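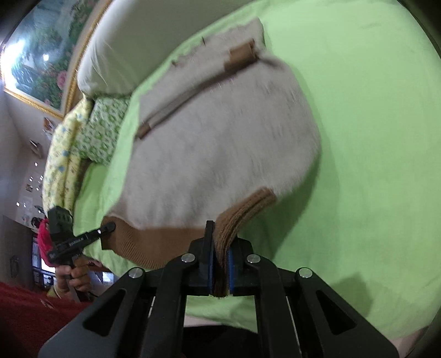

Grey knit with brown ribbed trim, on a green sheet.

Thread on the Truvham schools merger, as the consultation papers have now been published and they are long. I have read all 177 pages. Notes follow in document order, with paragraph references where they matter.

The proposal: close Skernine Primary as a separate school and move its pupils to the Dinu Road site, which would become a single all-through primary with one head, one governing body and one budget. Target opening is the start of the autumn term after next.

Skernine currently has 96 pupils on roll. The building was designed for a good deal more than that. Para 4.2 gives the surplus place figure by year group. Reception and Year 1 are the weak years. Years 5 and 6 are close to full.

This matters for the forecast. The council projects roll decline by carrying the Reception intake forward. It does not model children who join after Reception, and Skernine has a steady number of those. The method note is in Appendix C and is one paragraph long.

I asked for the underlying spreadsheet. What came back was a PDF of the spreadsheet with the formulae stripped out. I have asked again.

Now the language unit. Skernine hosts the Swahili-English bilingual stream, which takes pupils from across the district. It has its own admissions criteria and two dedicated teaching posts.

The papers say the stream "will be accommodated within the new provision". No room is allocated to it on the Dinu Road floor plan (drawing 3, ground floor; drawing 4, first floor). The two posts do not appear in the staffing table in section 7.

Neema Massawe, who chairs the Skernine governors, raised both points at the January meeting. The officer's reply, as minuted, was that the plans are "indicative". Minute 11, if you want to look it up.

An indicative plan is normal at this stage. A staffing table is less so. Section 7 is what the savings estimate in section 8 is built from. If the two posts are restored, the saving shrinks, and the papers do not give a version of the sum with them in.

Transport. Pupils under eight qualify for free transport if the nearest suitable school is over two miles by walking route; for older primary pupils it is three. The council measures from the school gate to the centre of each postcode for its estimate. Actual entitlement is assessed door to gate. The two will give different answers along the northern edge of the catchment.

Also on transport: the walking route used in the estimate crosses the canal by the footbridge. A route has to be one an accompanied child can walk in reasonable safety. The papers contain no assessment of the footbridge in winter or after dark. School finishes at 3.15, clubs finish later.

Admissions. Both schools use catchment, then siblings, then distance. The merged school would keep the same order. The sibling rule is fine for children already on roll at either site. For the bilingual stream, siblings currently get priority from outside catchment. The draft policy drops that clause without comment. Compare page 12 of the existing policy with page 9 of the draft.

Capital costs. The contractor's estimate was prepared by Clirkik on the basis of a desk study. There has been no intrusive survey of the older block at Dinu Road. The contingency is 5 per cent. I would expect more than that on a refurbishment with no survey, and have said so in my response.

The consultation response form. It has a single yes/no question followed by a comment box limited to 1,000 characters. Longer responses can be sent by email or on paper and must be counted in the same way. The form does not tell you this. The covering letter does, on the second page.

Kiprono Lyimo has put together a plain summary in English and Swahili for parents in the stream. It is accurate as far as I can tell and I have checked it against sections 4 to 8. Paper copies are at the Skernine school office. It does not tell people which way to answer.

Procedure from here: consultation closes, officers write a report, cabinet decides whether to publish a statutory notice. There is then a further representation period of four weeks before a final decision. So this is not the last chance to comment, though it is the easier stage at which to get drawings and tables changed.

Correction to the admissions post: the page reference for the draft policy should be 10. Page 9 is the map.

Will add to the thread if the spreadsheet arrives.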